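Midside Help - Work and Jobs - Changes at work

Robot now doing the filing in our office, what happens to our hours?

Posted by pilludden_clerk

I work in the records room of a surveying firm in Pilludden. There are three of us, all part time, and between us we pull files, put them back, relabel and deal with people ringing up wanting a drawing from years ago. In April the firm took on a two-armed robot from a company called Cerevine to handle folders in and out of the low cabinets. It's on a trial.

My manager says no jobs are going. She has also asked each of us to write down how long we spend on putting files away, and my contract says "filing and retrieval duties, 17 hours a week". If the filing half goes, can they cut my hours? And is there anything I should be asking before the trial ends? I don't want to seem awkward. I get on with my manager and the bending was doing my back no good anyway.

Two of us aren't in a union, if that matters.

Neusa Portela

If your contract says 17 hours, that is what you are owed. They can't normally change it on their own because some of the work is being done another way. They would have to talk to you about it and get your agreement, or go through a proper process. Get your contract out and read it all, including any staff handbook it mentions, as there is sometimes a line about the firm being able to vary hours. If you find one, take it to an advice centre before you say anything about it at work.

On writing down your time, do it, but write down everything. I was in a records room at Paulauskas when they automated the stores and we made the mistake of only noting the part we'd been asked about. On paper it looked as though putting away was most of the job. The phone calls, finding things that had been put under the wrong client, working out what somebody wanted when they only knew the name of the road - none of it was on the sheet, so none of it was counted when they redid the rota.

Things I would ask your manager, by email so you have the answers:

When does the trial end and who decides?
Who is responsible if a file is put back in the wrong place?
Who clears up when it stops, and is that going in anyone's job description?
Will you get training, and will it be in paid hours?
Has a risk assessment been done for working next to it, and can you see it?

The third one matters more than it sounds. With us it became one person's job to stand near the machine and sort out whatever it couldn't manage, on the same pay, and she had no time left for her own work. It took 2 months to get that written down properly.

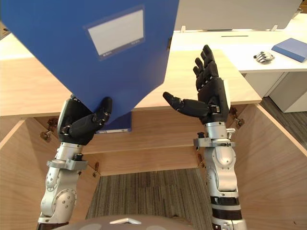
Also have a think about what you'd like to be doing instead. If you go in with a suggestion, such as taking on the scanning or the enquiries inbox, it is easier for a manager to say yes than to come up with something herself. I moved over to enquiries and stayed on the same hours. One colleague didn't want to be on the phone all day and left, which was a shame as she knew the old files better than any of us.

Blank labels are worth raising too. If folders are going into the cabinets without anything written on them, somebody has to put that right later, and it will be you.

tallboy_m

they will cut your hours, they always do. 200 people at my old place and they said the same thing, no jobs going. start looking now

gwen in records

I wouldn't go as far as the post above. Ours has been in for a year and we are all still here, though one person who retired wasn't replaced, so you could argue it either way.

Agree with Neusa about getting things in email. I'd add that you can join a union by yourself even if the others don't, but don't leave it until there's a problem as some won't help with anything that started before you joined. And mention your back when they ask how the trial is going. If the low cabinets come back to you afterwards, it helps to have said that bending was an issue.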